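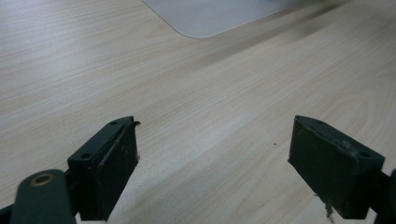
Fingers open over the bench, frosted sheet still out ahead. Note the lifted flap at the left tip and the scrap hanging under the right finger.

Gripper fault FAQ: dropped sheets and pad wear
Posted June, by Vaughan Stubbs

Search this site Go Clear

Short version for people in a rush: stop using any hand-held gripper with a lifted flap on a finger. Tag it, put it in the red bin, write the tool number on the sheet by the door. Rest of this is the questions I keep getting.

What went wrong?
Saturday, early shift at Flinddale. Gripper picked a plastic sheet, started the lift, sheet slid out of one side and swung. Landed flat on the floor. Second drop came before lunch, same tool. No injuries. Gerrit Verhoeven was running it both times and pulled it himself after the second one.

Was it the motor?
No. Motor current normal in the log, open and close both fine. Ticket 3692 says "motor stall", ignore that, it was picked from the drop-down in a hurry. Will get it fixed.

So what was it?
Best guess right now is the pads. Finger surface lifts at the tip, bit of it folds into the gap, and the fingers close on the flap first. Pads then touch at an angle and the thin sheet only gets held on one edge. Not proven. Ferraro is looking at the worn pair and hasn't written back yet.

Are scuffs a problem by themselves?
Usually no. Gray scuffs on a dark pad are normal after a few weeks. Light dust, wipe it. What you do worry about:
- anything curled, lifted or sticking out at a tip
- chips along the edge you can catch with a fingernail
- threads or scraps hanging off the underside

Can I just trim the flap off?
Please don't. Somebody at Stendance trimmed theirs with side cutters and it left a ridge, which marked every sheet until it was changed. Swap the fingers.

Only one finger is bad. Swap one?
Both. Always a pair. An old pad and a new pad don't meet square. Two screws per finger on our version, snug them by hand then use the torque driver. Don't use the long screws out of the Tullatier kit, they bottom out before the finger is tight and it feels fine untill it isn't.

Do I need to power down to look at it?
Yes. Battery out, not just the trigger lock. The trigger lock stops the trigger. It does not stop the fingers homing when the tool wakes up, and they home closed. This is the part I care about most. I watched a person poke at a loose thread with a live tool. Battery out first, then touch.

What about the pivots?
Check while you're in there. Open and close by hand with the battery out, should move smooth with no click. Side play you can feel at the tip, tag it. Don't oil the bushings, oil gets on the pads and then you've got a different reason for dropped sheets.

How often do I check?
Start of shift, and after every 40 picks on plastic sheet. Cardboard trays, start of shift is enough. Yes I know 40 is annoying. It's temporary, goes back up once Ferraro answers.

Can I still carry sheets across the aisle?
Not for now. Bench to bench only, low lift, keep your other hand away from underneath. If it slips let it go. Don't grab for it, the edges are thin and gloves are not rated for that.

It dropped one and I can't see any damage. Now what?
Still tag it. Write down what you were lifting, which way the sheet was facing and whether it slid or just let go. Photo of both fingers open before you clean anything. Loose bits go in a bag with the tool, they help.

Where are the spare fingers?
Gray cabinet, second shelf. If the box is empty tell me or Gerrit, dont take a pair off a tagged tool.

Will the log file show a bad grip?
Not reliably. Tool reports "held" when the fingers stop moving, and a folded flap stops them too. Both Saturday picks say held. Asked for a firmware change, no date on it.

More questions, leave a note on the clipboard and I'll add them here when I get a minute.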